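Workshop news: two-arm bench build

The two-arm build at the Jesow shared workshop now has its own bench along the back wall, and members are asked not to move anything on it between sessions. The arms are bolted at either end and both run from one power supply, which was rewired in November after the old one kept tripping. There are 26 members on the workshop list at present and four of them work on this project regularly.

The task at the moment is putting a wooden spoon into a kitchen utensil holder. We chose it as a step up from the foam blocks we used over the summer. A spoon has to be picked up by the handle, turned upright and lowered into a fairly narrow opening, and a small error in the wrist shows up as a large one at the far end of the spoon. 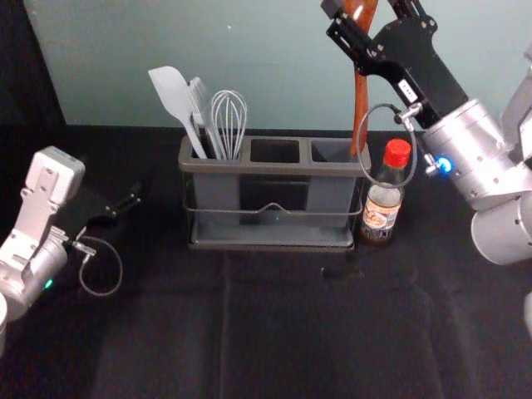
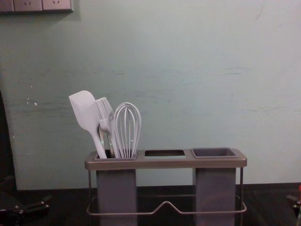
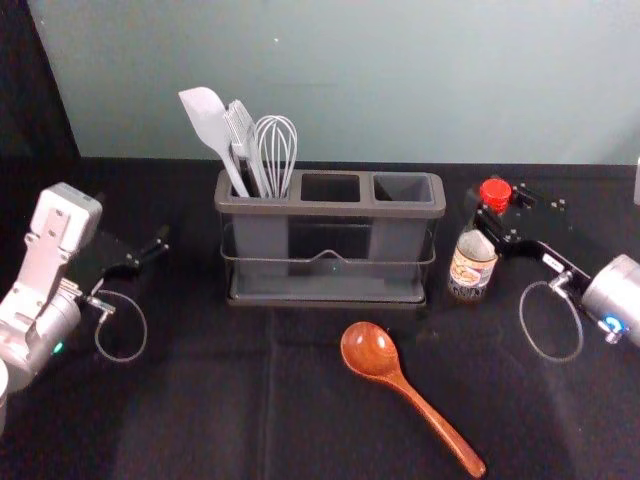 The utensil holder, with the spatula and whisk in the left compartment.

We have logged 131 attempts so far. The commonest fault is the spoon turning in the fingers on the way up, so that it arrives at a slant and catches the rim. Thin rubber on the finger pads has helped a little. The next thing to try is a slower lift, with a short stop before the arm moves across.

Cables are the other job. The ones at the grippers have more slack than they need, and we would like to clip them closer to the wrists without limiting the turn. If you have used the small Cliren clips on a moving joint, please leave a note in the project folder. We have a bag of five to test and will order more if they hold.

The control software is still the Prura version. A newer one is out but it changes the way joint limits are stored, and we would have to calibrate both arms again, so that can wait until the spoon task is finished.

The bench is in use most evenings from seven. Anyone on the list is welcome to come and watch or take a turn at the controls. Please keep drinks on the other side of the room and check where the stop button is before you start.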